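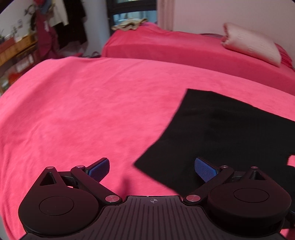 *Interview by the Kedar newsletter desk · November*

Igor Halás has a gripper open on the bench before I've got my coat off. He wants me to feel the play in one of the joints, and he holds the finger out to me the way somebody else might hold out a puppy.

"Wiggle it sideways. Go on, a bit harder. Feel that? That's too much already!"

I honestly can't feel anything, and I tell him so. He hands me a second one, freshly serviced, and then the first one again, and this time I get it: a tiny click, more in the fingertips than in the ear. Halás is delighted.

He looks after the hand-held grippers at Viltimel, 37 of them, which go out to people's homes and come back with hours of recorded housework. Picking up clothes, making beds, moving a cloth from one side of a bedspread to the other. A person holds the tool and does the job with it, and the recordings are used to teach a robot arm carrying the same fingers. So the fingers have to be the same, and keeping them that way is how Halás spends his days.

"If the arm closes one way and the hand-held closes another way, you've taught it something false," he says. "It learned from a gripper that doesn't exist."

The unit we talk about most is number 622 (the numbers don't run in order, and he waves the question away). It has the usual dark ribbed body and two black fingers made of linkage arms, with small silver caps over the pivots and a blue textured pad at each tip. He starts at the pivots every time. Caps off, pins out, everything wiped down, pins back in with a very small amount of grease.

How small? He shows me on the end of a toothpick. "People are generous with grease. I was generous with grease! Then you send it out to a bedroom and it comes home with a sweater in it."

Lint is his great subject. Hard objects scuff the pads and that's about it, but anything fuzzy sheds, and the fibers work their way into the joints, where they wind around the pins like thread on a spool. He keeps a pair of bent tweezers just for this. After a run of bedding jobs he wants the tool back on the bench, even if the person using it swears it feels fine.

The pads get a soft brush and a damp cloth, then a good look under the lamp. He's checking whether the texture has gone flat where the two pads meet. "Fabric will tell you first. You pinch a thin cloth that's lying flat, you close, and it slides out. With a cup you'd never notice."

He changes pads in pairs, always, and we spend longer on this than I'd planned. A new pad facing an old one pulls the cloth to one side as the fingers close. He demonstrates with a dishrag and a worn pad from the scrap tin, and sure enough the rag creeps over to the left. He does it again, in case I missed it.

After the pads comes the alignment. There's a little crosshair printed near the front edge of the body, and Halás uses it as his reference when he seats the camera. The lens is very wide and bends everything toward the edges, so a small twist in the mount shows up as a big shift out at the fingertips. He brings up the live view, finds the mark, nudges, tightens one screw, checks, tightens the other. Then he checks again, because tightening the second screw moves it. "Every time! You have to aim a little bit wrong so it ends up right."

Last is what he calls the walk: 800 open-and-close cycles on a jig he put together from an old Dikis drawer motor. It takes the stiffness out of new pins, and if a cap is going to work loose he'd like it to do so on his bench, where he can find it. One went missing in a customer's laundry last spring. He still has the empty spot in the parts tray.

A full service takes him nine steps, written on a card taped inside the cabinet door. The card is in his handwriting, with two corrections by his colleague Paulík in green pen. One of them reads "BEFORE the camera, Igor." He had been cleaning the pads after the alignment, and leaning on the fingers while he did it.

I ask which part of the job he'd hand over if he could. He thinks for a while, turning one of the caps between finger and thumb.

"The labels. I hate making the labels." Then he picks up the toothpick again, since 622 is still in pieces and the courier comes at four.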